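Robot teaching by demonstration

Teaching by demonstration is a way of giving a robot a task by showing it what to do instead of writing out each movement as a program. A person either moves the arm by hand or drives it from a distance, and the positions of the arm are recorded, usually along with camera pictures. The recordings are then used to build a control program, often called a policy.

Methods

In hand guiding, also known as kinaesthetic teaching, the motors are set so that the arm gives way when pushed. The teacher holds it near the wrist and takes it through the task. The method is easy to learn, but the teacher's hands and sleeves tend to get into the camera pictures, and heavy arms are tiring to move.

In remote control, or teleoperation, the teacher uses a joystick, a hand-held controller or a second arm which the first one copies. The work area stays clear. Small delays between the two ends make fine contact harder, and new teachers commonly overshoot.

Table-top pushing

Pushing small blocks with a rod is a common practice task. There is no grasp to plan, yet the blocks turn and slide in ways that are hard to predict, so the teacher has to keep correcting. Typical instructions ask for one block to be moved next to another, for blocks to be sorted by colour, or for a single block to be brought to a corner.

The Cludstead set, put together by Alfie Furnival and Ashley Gosling, holds 3000 remote-control recordings of this kind. They were made by 72 teachers, most of them with no earlier experience of robots. A smaller set from Prondness used hand guiding only and has 114 recordings.

Limits

A policy trained on demonstrations copies the habits of its teachers, pauses included. It may also fail when it drifts into a position that no teacher reached. One common remedy is to let the policy run and have a person take over when it goes wrong, adding each correction to the recordings.

See also: Entwistle rig; Remote handling

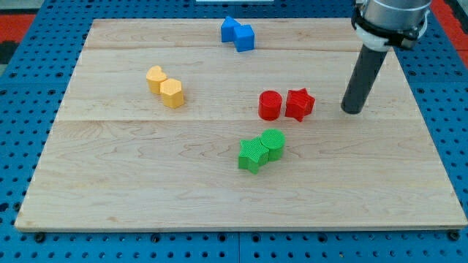 Block pushing with a rod end effector; the coloured blocks are grouped in same-colour pairs on a wooden board.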